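Measuring Blood Pressure at Home: Instructions for Patients

Issued by the Hypertension Clinic, Skendley Outpatient Center
Text prepared by Grażyna Bednarek; reviewed by Henryk Krawczyk

Patients referred to the clinic are asked to record their blood pressure at home before the first appointment and again after any change in medication. Readings taken in a medical office are often higher than those taken at home, and in some patients they are lower. A home record allows the physician to judge which of the two applies and whether treatment should be started, continued or adjusted.

These instructions apply to adults using an automatic upper-arm monitor. Patients who are pregnant, who have an irregular heart rhythm, or who have had lymph nodes removed from one or both armpits should speak with the nursing desk before beginning. Patients on dialysis must not place the cuff on the arm that carries the access.

Equipment

Use a monitor with an inflatable cuff that closes around the upper arm. Wrist and finger devices are not accepted for the clinic record. The monitor should have been tested for accuracy under a recognized protocol; the pharmacy on the ground floor keeps a current list. Patients who do not own a suitable monitor may borrow one from the Pirkis desk against a signed form.

Cuff size matters a great deal. A cuff that is too small gives a reading that is too high, and a cuff that is too large gives a reading that is too low. Measure around the bare upper arm at the midpoint between the shoulder and the elbow, then compare the result with the range printed on the cuff or in its manual. An arm measuring 30 centimeters usually fits a standard adult cuff. An arm measuring 37 centimeters usually requires a large one. If the measurement falls at the limit between two sizes, bring the cuff to the nursing desk and have it checked on the arm.

Before the measurement

Do not smoke, exercise, or drink coffee, tea or cola in the half hour before a reading. Empty the bladder. Morning readings are taken before breakfast and before blood pressure tablets, unless the physician has given other directions.

Remove any clothing that covers the upper arm. A sleeve pushed up into a tight roll above the cuff can press on the artery and alter the result. If the sleeve cannot be raised loosely, take the arm out of it.

Sit in a chair with a firm back, next to a table. Place both feet flat on the floor and leave the legs uncrossed. Rest quietly for five minutes. During this time, do not talk, read messages or watch television.

Taking the reading

1. Wrap the cuff around the bare upper arm with its lower edge slightly above the bend of the elbow. Line up the artery mark, if the cuff has one, with the inside of the arm.

2. Fasten the cuff so that it is snug. Two fingertips should slide under the upper edge.

3. Rest the forearm on the table with the palm facing up. The middle of the cuff should be level with the heart. Use a folded towel or a cushion under the arm if the table is low.

4. Press the start button and remain still and silent until the cuff has fully deflated.

5. Write down both numbers and the pulse at once, with the time.

6. Wait one minute and repeat. Record the second reading beneath the first, even if the two are different.

At the first session, take readings on both arms. If one arm is consistently higher, use that arm from then on and note on the form which it is.

Schedule

Take two readings in the morning and two in the evening for seven days in a row. The first day is left out when the average is calculated, but it should still be recorded. If a session is missed, leave the line blank and carry on with the next one. Do not make up for it with extra readings later in the day.

The Kowalchuk record sheet, supplied with the appointment letter, has a line for each session. Patients whose monitor stores readings should complete the sheet as well. Do not round the figures. A reading of 145 is written as 145, and unusual values are not to be crossed out.

When to seek help

A single raised reading is seldom a reason for alarm. If the upper number is 180 or more, or the lower number is 120 or more, rest for five minutes and measure again. If the reading remains that high and there are no symptoms, telephone the clinic or the after-hours line the same day.

Call emergency services immediately if a reading at this level comes with chest pain, shortness of breath, severe headache, confusion, weakness or numbness, or trouble seeing or speaking. Do not take additional tablets unless a physician has told you to do so.

Patients who feel faint on standing, or whose upper number is repeatedly below 100, should also contact the clinic before the next dose.

Bringing the record to the clinic

Bring the completed sheet, the monitor with its cuff, and a list of all medicines, including those bought without a prescription. Some pain relievers and decongestants raise blood pressure and should be on the list. Staff will compare the monitor with the clinic's Tranen unit in Room 13. Please wear a short-sleeved or loose upper garment to the appointment.
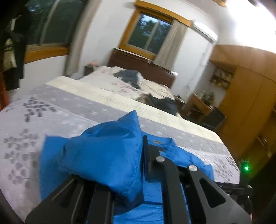
Monitors on loan are returned at the same visit, with the cuff wiped clean and the batteries left in place. The clinic keeps the original record sheet, and a copy is available on request.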